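# About Gisar

Gisar publishes open-source assessments of armed conflict and military equipment. We read what the warring parties put out, compare it with what can be checked, and write down the part that survives. It is usually shorter than what we started with.

We began in January, in a rented office above a shop that sold bathroom tiles, with one map on the wall and a strong difference of opinion over who had stuck the pins in it. The pins are gone now. The difference of opinion became our editorial process.

## What we do

Most of our work comes down to one question: did the thing happen where and when somebody says it did? A ministry announces that a village has been taken. The other ministry announces that it hasn't, and that it never mattered anyway. A channel with a skull for a logo posts nine seconds of smoke. We look at the tree lines, the road surface, the shadows and the shape of the water tower, and after a while we can often say which village it was. Sometimes it was a different village in a different year.

We put out three things:

- **The Line Report**, a plain account of changes in territorial control, with a confidence grade on every entry.
- **The Prornon Index**, our running catalog of equipment losses we have been able to confirm. It began as a spreadsheet named by accident, when a colleague fell asleep on the keyboard, and by the time we noticed, people were citing it.
- **Briefings** for newsrooms, aid groups and researchers who need to know whether a bridge is still a bridge.

The Line Report is free to read and always has been. Briefings are paid for, and they pay for the rest.

## How we grade things

Every claim gets a grade from 1 to 4. A 1 means we have located it, dated it and found a second source that doesn't simply quote the first. A 4 means somebody said it. There are a great many 4s in the world, and we publish them only when they are being repeated loudly enough that readers will want to know how little is holding them up.

Two analysts work every claim separately before they compare notes. If they disagree, a third one reads both files without being told whose is whose, though in an office this size everybody recognizes everybody's punctuation.
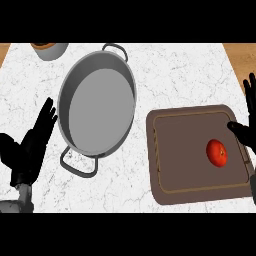

We wait 18 hours before publishing anything about troop positions, and longer if an aid convoy or an evacuation route is involved. This has cost us a number of scoops. Our readers seem to have found other places to be told things early and wrong.

When we make a mistake, the correction goes at the top of the original report and stays there. Our longest one concerns a column of armored vehicles at Trernetti, which we described as retreating. They were parked. They had been parked for most of the season, and one of them had a bird's nest on it, which a reader spotted and we had not. We've kept her letter.

## Who we are

There are nearly 40 of us, most part-time, spread over more time zones than our meeting software approves of. The staff includes former surveyors, translators, a retired artillery officer, a couple of people who used to sell insurance, and one botanist, hired for a single job and never allowed to leave. Leaves tell you the month. Officials will not always do the same.

We don't list staff names on this page. Some of our people have family near the places we write about, and others just get enough mail already. Editors and newsrooms who need to speak with a particular analyst can ask through the press desk.

## Who pays for it

Subscriptions to the briefings, mainly, plus a training course we run for reporters under the name Crăciun. We take no money from governments, defense ministries or companies that make weapons. A manufacturer did once offer us a sponsored section on its own product's performance, with the conclusions supplied in advance to save us time. It was a considerate offer.

Our accounts are posted once a year. They are a quick read.

## What we won't do

We don't predict offensives. We don't publish the faces of prisoners or the dead, whichever side they come from, and we don't buy footage. We also don't settle bets, although you would be surprised how many messages open with "my brother-in-law says."

## Getting in touch

Tips, footage and corrections are welcome through the contact form. Please send the original file if you have it — not a screen recording of a repost with music added. Tell us where you found it and when. If you took it yourself and you are still close to the place, put your phone away and write to us later.

Press requests are normally answered the same day. Complaints take a little longer, as two of us have to read them separately first.

*Page last revised 7th June.*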